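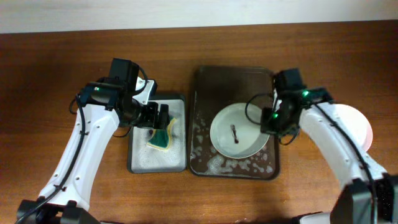

Section 5: Cleaning the trays

Most tray care advice asks for more products than the job deserves. Read this section before you buy anything.

What you need
A cleaning pad or a cloth, dish soap, warm water and a dry towel. The Tirkham tray spray is sold as an extra. We tried it beside plain soap and couldn't tell the two trays apart.

1. Clear the table and set the trays side by side. Crumbs under a tray will scratch the wood when you slide it.

2. Knock loose bits into the trash. Do this before any water goes in.

3. Wet the pad, wring it out hard and add a drop of soap.

4. Wipe the inside of the smaller tray first, then the larger one. Work the pad into the rounded corners, where grease likes to sit.

5. If something is stuck, lay the damp pad over it for 15 minutes and wipe again. Scrubbing harder is mostly a way to wear out the pad.

6. Rinse the pad, go over both trays with clean water and dry them, rims included.

Note: A speckled finish hides dirt very well. Run a dry finger across it before you decide the tray is clean.

Note: The old leaflet promised that fine marks would "lift away" with regular care. Some do -- plenty don't. Marks left after two cleanings are probably there to stay, and they do no harm.

Caution: Do not use steel wool or oven cleaner.

Caution: Do not leave a wet pad on bare wood overnight. It can leave a ring, and no polish we know of has taken one out completely.

For replacement pads, see Section 12.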